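Locker Rental at Ogundipe Swim and Fitness Center: Frequently Asked Questions

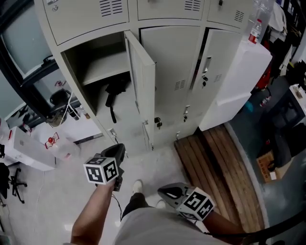 Gray metal lockers, with small compartments on top and tall ones below.

Filed under: Member Help > Lockers and Changing Rooms
4/2/23 | By the Front Desk Team

Do I have to be a member to use a locker?

No. Anyone who has paid for the day can use a day locker. Monthly rental is for members only, including members on the student and off-peak plans.

How many lockers are there?

There are 206 day lockers, split between the two changing rooms and the family changing area. Another 151 lockers are set aside for monthly rental. Rental lockers have a blue number sticker. Please don't put your things in one of these if you have not rented it, even if the door is open.

What does it cost?

Day lockers are free. Small rental lockers are $6 a month and tall ones are $11 a month. The fee is added to your membership payment. There is also a $14 key deposit, which you get back when you return the key.

What fits in a small locker?

Shoes, a towel, goggles, a wash bag and a folded set of clothes. Most gym bags will not go in. If you carry a full-size bag or a winter coat, ask for a tall locker.

Can I pick which locker I get?

You can tell us if you would like a high or low number, or one near the showers. We will give you what you ask for if it is free. Members who have trouble reaching or bending can ask for a set height, and those requests are dealt with first.

Is there a waiting list?

Usually there is one for tall lockers in the Skitik Street changing room. Small lockers are normally available the same day. To join the list, fill in the yellow form at the desk or send the same details by email. When your turn comes up we hold the locker for five days. After that it goes to the next person, and you will need to sign up again if you still want one.

Can I use my own padlock?

On day lockers in the family changing area, yes. These have a hasp and no built-in lock. Use a padlock with a shackle thin enough to go through without force. On rental lockers, no. We need to be able to open them for repairs and in an emergency.

I left my padlock on overnight. What happens?

Day lockers are cleared after closing. Padlocks are cut off and are not replaced. Your things are bagged, labeled with the locker number and kept at the desk for 14 days. Wet clothing and towels are kept for two days only. Food is thrown out the same night.

I lost my key. What do I do?

Come to the desk with your membership card or a photo ID. A member of staff will open the locker with you and ask you to name one or two things inside before you take anything out. For a rental locker, you lose the deposit and pay a new one for the replacement key. If the old key turns up later, hand it in and we will refund one of the deposits.

Why won't my key turn?

Push the door fully shut first, then try again. The locks will not turn when the door is even slightly out of line. If it is still stuck, do not force it. Two or three keys snap every winter and the lock then has to be drilled out.

Can I share a rental locker?

Yes, with one other person from the same household. Only one key is issued per locker. Both names have to be on the form, or we can't open it for the second person.

Is there anything I can't keep in a locker?

No glass, aerosols over the usual toiletry size, fuel, fireworks, animals or open food. Please take wet swimwear home. We check the rental lockers once in April and once in the fall, and will email you at least a week before.

Are my things insured?

No. Lockers are used at your own risk. Please leave jewelry and large amounts of cash at home. If something is stolen, report it at the desk the same day so that we can fill in an incident form, and contact the police for a report number if you plan to make an insurance claim.

How do I end my rental?

Empty the locker, wipe it out and return the key to the desk before the last day of the month. We do not charge notice. If the key comes back after the first of the month, that month's fee is still due.

Do the lockers at the Inidard Road pool work the same way?

No. Those are coin lockers run by Darasora, and we do not hold keys for them. The phone number is on the inside of each door. For anything else, call our desk on extension 243.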